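Bench Technician, Computer Repair (part-time)
Hestico Repair, Jirgate location

Posted in April. Open until filled.

Hestico is hiring a part-time bench technician for the Jirgate shop. You will work afternoons, noon to 5 p.m., with one late shift a month.

What you will do:
Check in desktops and laptops and write up the fault
Replace drives, memory, fans and power supplies
Test boards and decide with the customer if a repair is worth the money
Keep the parts shelf stocked and the tickets up to date

You need a year of repair work, paid or not, and clear handwriting. A certificate is fine but we don't ask for one. You must be able to lift a full-size desktop. Pay is $560 a week, with 7 paid days off in the first year. New hires spend two weeks at our Borkowska Street shop before starting on their own.

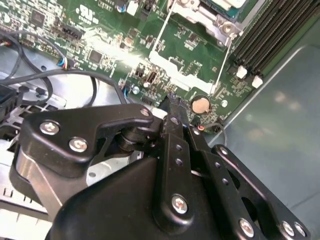

Kekeli Annan says the first month was mostly dead power supplies and customers who wanted their photos back, and that anyone applying should be comfortable on the phone.

To apply, bring a resume to the front counter or mail it to Hestico Repair, Box 3190, Jirgate. Please list the hours you can't work.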